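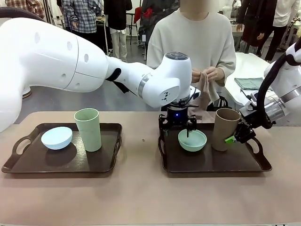

Kestavine Community Hall, minutes of the August meeting. The chair opened at 7.40 pm with 11 members present and apologies from two. Minutes of the last meeting were accepted with one correction: the Clekden Road gate was repaired by the council, not by us. Under kitchen matters, members agreed that the monthly seniors' lunch will go over to tray service, with a bowl set on each tray before people sit down. A mint-green bowl like the one on the right-hand tray is the sort wanted, as several diners have trouble seeing white crockery on a white cloth. Rebecca Zanetti to get prices for 40.

Finance. The balance stands at $2383 after the power bill. The insurance renewal is due next month and is expected to be higher than last year. Moved that the hire fee for the small room stay as it is until then. Carried.

Lunch menu. Soup and a roll will be kept as the first course through the cooler months. Tea and coffee to go out after the main. There was some discussion about cold drinks, and it was agreed that plastic cups will be used for these and the glasses kept for evening hires. Trays are to be wiped and stacked beside the servery by whoever is on the closing shift.
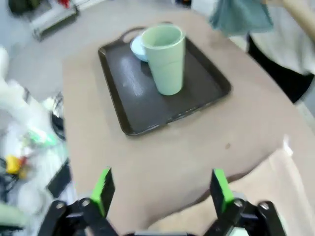

Guido Bassi said the closing shift was already too long and he would not support adding to it unless a third person was rostered on. He asked that the lunch finish at 1.30 pm so the hall could be cleared before the dance class. Agreed to try this for two months.

Hall floor. Kramer Flooring has quoted for sanding and sealing. The Itberg end is the worst and could be done first if money is short. Held over until a second quote comes in.

Correspondence. Letter from the school asking to use the car park on sports day. Approved.

Meeting closed at 9 pm.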